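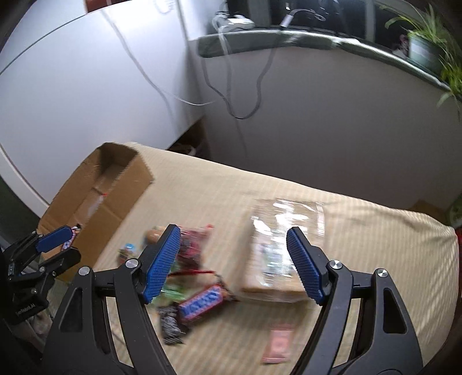 Linia Striped Table Cloth Fabric, by the Roll

Plain weave cotton and linen blend for restaurant, hotel and home table covers. The stripe is woven in, so both faces can be used. Sold uncut or hemmed to order.

Item no.: 483
Width: 141 cm, selvage to selvage
Weight: 300 g per square meter
Stripe direction: lengthwise
Colors: cream/tan, cream/gray, white/navy
Shrinkage: up to 4% in length on first wash
Finish: none

Care
Machine wash at 60 °C. Tumble dry low. Iron damp on the reverse. Do not use chlorine bleach on the tan or navy yarns.

Ordering
Minimum cut is 2 m. Rolls from one dye lot are matched on request; state this before the order is confirmed. Hemmed cloths have a 2 cm double fold with mitered corners. Allow 6 cm extra per side when ordering cut lengths for your own hemming.

Stock at Wutora warehouse: 1,328 m cream/tan. White/navy returns in July.

Cut lengths cannot be returned. Swatches are free, one per color. Trade accounts: Dymphna Ó Néill, sales desk.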